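What I'd buy first if I had the robot money again

Posted 15/09/2025

So the budget spreadsheet is on its fifth version, and I promised a few of you I'd write up where we've landed before I change my mind again. For anyone new, I run the small automation side of things at Ellwood, where we do kitting for other companies (sample packs, training kits, boxes with a workbook and some pens in them). It's dull, fiddly work and people get bored doing it. In May my boss said the magic words, "put some numbers together," and I have been putting some numbers together ever since!

My first version was embarrassing. It had one line for the arm, one line for the gripper, and a line called "other" that I filled in by feel. Dehua Su, who has bought more of these than I ever will, read it over lunch and just kept tapping the word "other" with her fork. She was right. By version two, "other" had turned into 11 separate lines, and some of them weren't small. Mounting plate. Stand. Cable management. A table that doesn't wobble. Somebody's time to do the risk assessment, and that somebody is going to be me, but my hours cost money too and I'd left them out completely.

The arm itself I'm fairly relaxed about. We have quotes from Skerneo and from Datis and they're close enough that it'll come down to delivery and who picks up the phone. Skerneo wants 8 weeks. Datis says five, but their quote leaves out the software license after the first year, so please read the second page of anything you get sent. I only noticed on the train home.

What I really wanted to know before signing anything was whether the job is even sensible for one arm with a plain gripper. Mingxuan Feng has been building it for us in simulation, starting with the dullest task on the list, which is pens into holders. It has cost us his afternoons and nothing else so far, and I wish I'd asked for it before the first quote came in.
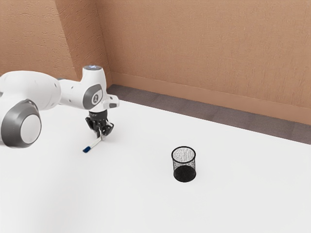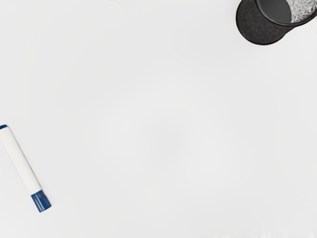
Pen into cup, in a plain simulated room. I love how unglamorous it is.

Anyway, it has already changed the spreadsheet. I'd been pricing a fancy gripper with all the trimmings, because the sales guy was charming and I am weak. Mingxuan's view is that a basic one will do for the pens and probably for the smaller boxes, and we should hold the difference back for a set of custom fingertips once we know what we keep dropping. So that's a cheaper line and a new line, and I've left the new one deliberately fat.

Cameras are the other thing. I had one in the plan, and now I have two, one looking over the whole table and one up close. Is the second one a luxury? Maybe! But adding it later means another mount, another cable run and another afternoon of calibration, and I know how hard it is to get a second purchase approved after everyone thinks the shopping is finished. Ask once, ask for the lot.

Then there's the table. I was going to use one of the old packing benches, and Dehua talked me out of it. I've found a steel-framed one from Lullholm that can be bolted down, and it costs less than I'd feared. Do measure your doorways, though. Ours needs the legs off to get through, so that's an extra hour for two people, and yes, it has its own line now.

I've also put in a chunk for training. The first draft assumed I would learn everything from videos and then teach everybody else, and I was quite proud of how much that saved. Then I pictured myself off sick with the thing stopped and three people staring at it. Two of us are going on the course.

What I still haven't worked out is spares. Skerneo sells a kit, Datis says call us when something breaks, and I can't tell which of those is the honest answer. If you've run one arm on a light job for a couple of years, I'd love to know what you had to replace and whether you were glad to have it on the shelf. Comments are open, and version six is due Thursday.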